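New tap room at Cellillow opens its doors, and I've already signed up

If you've driven past the old Tisunura building this summer and wondered about all the banging, I can finally fill you in. Cellillow, the dance studio that most of us know from the little upstairs space over the bike shop, has taken the whole ground floor and starts its fall classes there in September.

I went along to have a look last week, and I came home with a class schedule, a sore calf and a lot of notes.

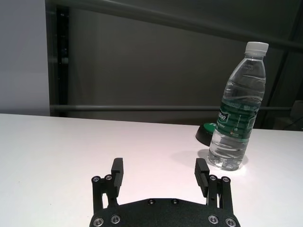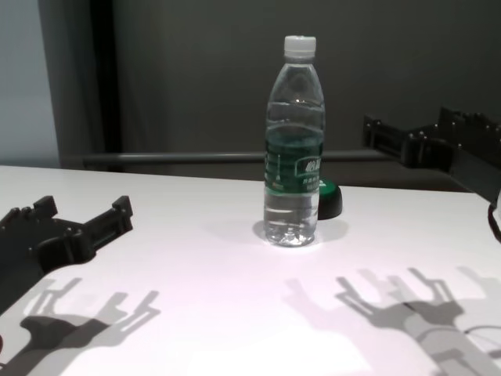
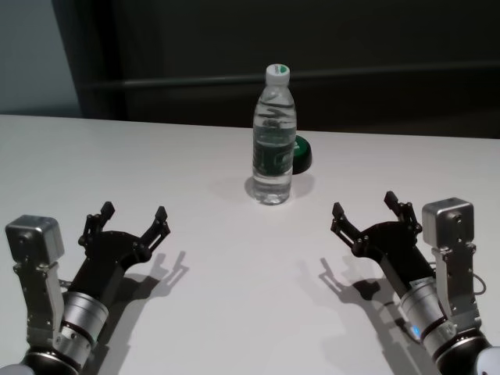
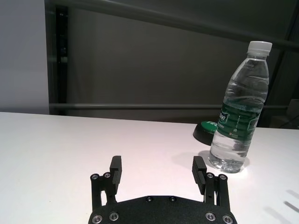 By Buthelezi

First, the floor, because that's what everybody at the open evening wanted to talk about. The upstairs room was never great for tap. You could hear every shuffle in the bike shop, and the bike shop could hear every shuffle right back. Downstairs they've put in a proper sprung floor in the big studio, and a second, smaller room has been set up just for tap. I tried it in borrowed shoes, two sizes too big, and it still sounded wonderful! Very crisp, very loud. There's a thick door, thank goodness.

So that makes two studios, where before there was one and a hallway people stretched in. The extra room means the younger kids no longer have to finish before the teens can start, and it means the adult classes don't get shoved to nine at night anymore. Adult beginner tap is now at 6:30 p.m. and adult ballet follows at 7:45 p.m. (I asked whether you could do both in one evening. You can, but I got a look.)

Kids' classes start in the late afternoon with creative movement for the little ones, then ballet and jazz by level. Hip hop is back after a year off, which my niece has been talking about since breakfast, lunch and dinner. They've also added a parent-and-child class on mornings when school is in, mainly for toddlers, and you're expected to dance too, so don't turn up in jeans like I would have.

Now the numbers. The studio told us 83 students had signed up by the end of the open evening, and the beginner classes still had plenty of room. Intermediate jazz was close to full. If your kid danced there last year, their place is held until the end of August, and after that it goes to whoever is next on the list. I'd get the form in early. Last year I left it too late and we spent the whole fall driving across town to a class my niece didn't even like.

Prices are going up a little, and they were upfront about it. A bigger building costs more to heat. There's a discount for a second child in the same family, and you can pay by the month if a full term is too much in one go. The trial class is free for anyone who hasn't been before, kids or adults, and you don't need special shoes for it. Socks are fine in ballet, sneakers with clean soles are fine in hip hop, and for tap there's a big bin of loaner shoes by the door. Get there early if you have average-sized feet!

Parking was the one thing people grumbled about. The lot behind the building is shared with Clusis, the print shop next door, and the spaces closest to the entrance are theirs until 5 p.m. The studio is asking parents to use the side street for drop-off and to please not stop in front of the loading door. I parked on the side street and it was a short walk – no trouble at all, although I'll let you know how I feel about it in January.

There's a waiting area too, with a long window into the big studio. Some of the teachers would like the blinds closed during class so the kids aren't playing to the crowd, and some of the parents would very much like them open. The compromise for now is open blinds for the last class of each month and closed the rest of the time. We'll see how long that lasts.

The winter show is still planned for the high school auditorium, with two performances as usual. No theme yet. I heard "weather" and I heard "trains," and both from people who sounded sure of themselves. Costume fees will be posted before the end of the first month of classes, and the studio is looking for people who can sew a straight seam. I can't, so I offered to carry things.

Sign-up forms are at the front desk and on the studio's website, and the desk is open from 3 p.m. on class days. I'm in the 6:30 beginner tap, back row, left side, if anyone wants company.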